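Home | Projects | Reports | People | Contact

We use cookies to remember your preferences. Accept | Manage

Four Rules and a Gripper: Good Practice for Hand-Held Data Collection
Student project report, Gwilym Yorath and Iestyn Jarman

4. What we changed

Our first draft of the Trerkton lab rules ran to 49 clauses. Iestyn read all of them, which puts him ahead of everyone who was meant to follow them. By January we had cut the list to 15, and most of the arguments since have been over these four.

4.1 Check the finger pads before each take. Grit, tape and bits of paper all count as foreign matter. So does biscuit.

4.2 Keep the marker board on its stand and leave it alone during a session. Of our 238 takes, 29 were thrown out after somebody nudged it — usually one of the authors.

4.3 Blur faces before a recording leaves the Sidlow drive. The old rule said "where practical", and people found very little practical.

4.4 Keep cables clear of chair wheels. We borrowed this one from the Lewis workshop sheet, where it is printed in capitals.

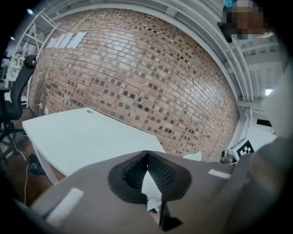
5. What we would do differently

Write the rules before collecting the data. Gwilym would also like it noted that he suggested this at the start.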